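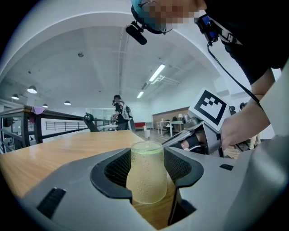 Ticket 738: Dishwasher leaves white film on cups and glasses

Status: open, waiting for spare part
Opened by: Naheed Bangash, Gerkdale
Handled by: Dario Marchetti

Hello, I write again about the dishwasher in our shared kitchen, the Gasser with the half-width door. I try to give all details so you do not need to ask me two times.

The problem: after the normal program, the cups and glasses on the upper rack have a white film. It feels like fine powder when I rub it with the finger. The plates on the lower rack are good. The film started in December, after the water in the building was turned off for one day for repair of the pipes.

What I tried already:

1. I filled the salt. The salt light went off, but the film stayed the same.

2. I set the water hardness from 11 to 12. I did two washes with each setting. No difference that I can see.

3. I changed from powder to Draltau tablets. It was a little better for the first wash, then the same as before.

4. I cleaned the filter at the bottom. There was some sand in it, and one piece of green rubber that I kept in a bag, in case it belongs to the machine.

5. I put one glass in vinegar overnight. The film came off completely, so I think it is lime and the glass is not damaged.

Reply from Dario Marchetti, Jan 20, 2023

Thank you for the clear list. The sand is interesting. When water comes back after pipe work, it can carry sand into the upper spray arm, and then the rinse is weak on the upper rack only. Please take off the upper arm (turn the ring nut to the left), hold it under the tap and shake it. Also please run one program with the upper rack empty and write me the error number if you see one.

Reply from Naheed Bangash

I did this. A lot of sand came out from the arm, and three of the small holes were closed. I opened them with a toothpick. The machine showed error 46 at the end of the empty program, one time only. The glasses are now more clear, but the ones in the back corner still have some film.

Reply from Dario Marchetti

Error 46 is the inlet valve on this model. I have ordered a new one from Privora. Until it comes, please use the long program and leave the back corner free. Keep the rubber piece, I will look at it when I visit.

We use cookies to improve your experience on this site. Accept all | Manage settings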